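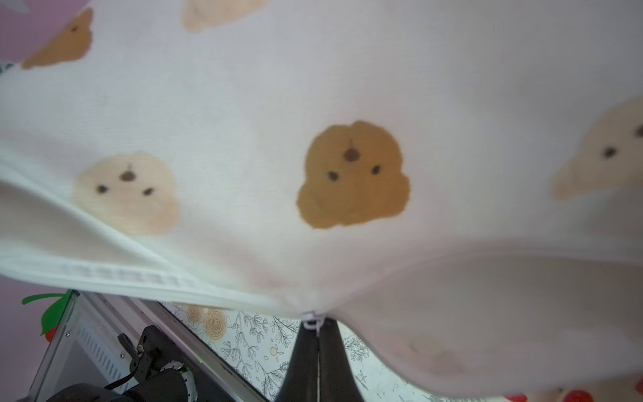 What a small two-arm station costs, and what I would buy first

Apr 30, 2020

Print this post | E-mail this post

Since October I have kept a list of everything I paid for the bedding station. Several readers asked me for it, so today I write it down in order. My limit was 3,000 euros. The list ends at 3,516, and I must explain the difference, at least to myself.

The arms were the largest part, as everybody would expect. I ordered both from Posico in one order, with one spare motor. At first I wanted to buy a single arm and to add the second after some months. A friend in Gostitz advised me against this, because the maker could change the joints in the meantime and then the two sides would not match. I followed the advice. It was expensive in one month and I ate a lot of soup.

The grippers came with the arms. The fingers are rigid and narrow towards the tip, and for cloth I find this good enough. I had put money aside for soft fingers, but I have not ordered them and I moved this sum to cables.
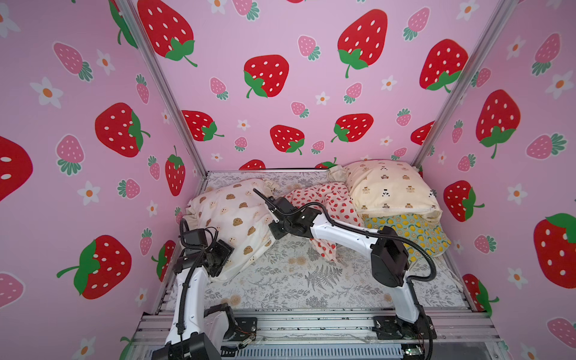

The frame is the item which I calculated worst. I had written "profiles" in my plan with one price beside it, and I forgot the corner brackets, the nuts, the cutting and the delivery. Dunne cuts to length, but every cut is paid separately, so a design with many short pieces becomes dear very quickly. Both arms stand on the same rail at the front of the bed, and this rail should be the stiffest piece you buy. When the left gripper pushes down into a pillow like this, and the right arm is stretched across the middle, any softness in the rail goes into both of them. My first rail was too light. I paid for it and then I paid again for the better one — so please count this line double if you copy my plan.

The walls and the textiles were cheap in comparison. I used strawberry wallpaper, and the pillows and blankets came mostly from the Hondden outlet, where I never paid more than 13 euros for a piece. I recommend to spend a little more here than seems necessary. Fleece, thin cotton and filled pillows behave very differently in a gripper, and if you own only one kind, you will be planning for only one kind. 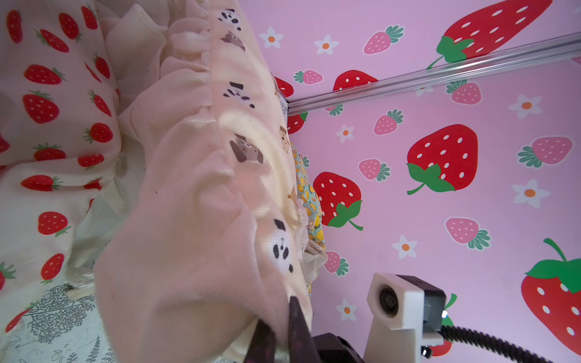 Pink fleece with a ruffled edge, with one of the cameras at lower right.

Cameras come next. I planned too few of them and had to order again, with a second delivery charge. The camera itself is not the big cost. You also need a mount, a good cable and a free port on the computer, and I had written none of these in the plan. Printed mounts save money if you have access to a printer. Please buy cables longer than you measured, because the arm needs slack when it turns.

I keep nine per cent of the total for repairs now. In the first plan this line was zero.

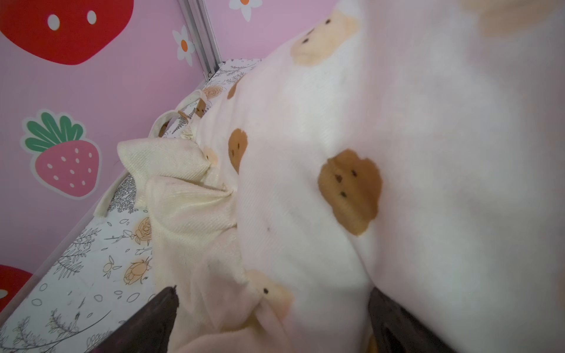

Malachy Rafferty wrote to me that I should have rented the arms for the first weeks and spent the money on the frame and cameras, as those parts stay useful whichever arm you choose later. I think this is a reasonable opinion. I did not find a rental offer for two arms together, but I also did not search for long.

For the next round I have three wishes: a proper emergency stop within reach of my chair, a quieter power supply, and a shelf for the spare parts, which live in a shoe box at present. The power supply will be first. I will write the price when I have it.

Get new posts by e-mail. You can unsubscribe at any time.

This site uses cookies to remember your settings. Accept | Read more

Comments

tomasz_k: Thank you for the honest total. Is the computer inside the 3,516 or did you have it already?

Reply from the author: I had it already, so it is not inside. I should have written this.

Orla: The paid cuts caught me as well. I now order full lengths and cut them at a friend's workshop. Ugly ends but they are under the brackets.

benchleg: Did you consider used arms? I saw a pair but could not find out how many hours they had run.

Reply from the author: I considered it and had the same problem with the hours. Without this number I could not plan the repairs, so I took new ones.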